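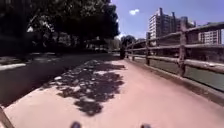 The path runs straight on beside its rail fence, in strong sun.

The Website at the End of the Street

Mesfin Birhane keeps his office above a shoe repair shop in Branmont, up a staircase so narrow that clients tend to arrive slightly out of breath and already apologizing. They apologize for the stairs, and then, once they've been given a cup of coffee and the good chair, they apologize for their websites.

"People talk about their site the way they talk about their garage," he told me. "They know what's in there. They just don't want you to open the door."

He has been opening those doors for small businesses since he left a job at a printing company, and by now he has seen pretty much everything: a bakery whose holiday hours were three years old, a piano teacher whose contact form had been sending messages to an address she closed when she got married, a plumber with a lovely home page and no phone number anywhere on it. (The plumber had wondered why things were so quiet!) Very little of what he does would impress another designer. He fixes the hours. He puts the phone number at the top. He asks people to read their own front page out loud, and then he waits while they hear it.

The reading out loud was Kyung-hwa Heo's idea. She writes the words while Mesfin builds the pages, and the two of them have shared the upstairs room, under the name Kaken, for nine years. Her background is in community radio, and she still listens for the spot where a person runs out of air. If you can't get to the end of a sentence in one breath, she'll hand you a pencil and let you cross things out yourself, and I can report from experience that this is both kind and a little painful.

I sat in on a meeting in April with the owners of Brolness, a family garden supply store on the east side of town. Their old site had grown to 200 pages over the years, most of them put up by a nephew who has since moved away and taken, it seemed, the only working password with him. There was a page for every kind of mulch. There was a page about a barbecue. Mr. Nguyen, who runs the store with his sister, had brought printouts of his favorites in a folder, and he was ready to defend each one.

It took most of the afternoon, and I enjoyed it more than I expected to. Kyung-hwa wanted to know what customers asked when they called. Mr. Nguyen said they asked whether the store was open, whether it delivered, and whether it was too late to plant tomatoes. She wrote those down and taped the sheet to the wall, and from then on every page in the folder was held up against it. The mulch pages became one page. The barbecue went, though not without a fight, and I believe the sister was relieved.

By the time the coffee was gone they had a plan for up to 30 pages, with the delivery area on the first one and the tomato question answered in plain words, to be updated by Mr. Nguyen himself each spring. Mesfin spent a long while on that last part. He had him log in, change a line, save it, log out, and do it over again, and he wrote the steps on a card in large letters.

"I could do it for him," Mesfin said later, walking me down those stairs with one hand on the rail. "I'd be happy to. But then he calls me every time the price of topsoil changes, and he feels bad about calling, so he stops, and in a couple of years we're right back in the garage."

The new Brolness site went up on Sun 24 May, in the evening, after the store had closed. Mr. Nguyen called the office the next morning to say he had already changed something. He had put back a photo of the barbecue, a small one, down near the bottom of the page, and Kyung-hwa let him keep it.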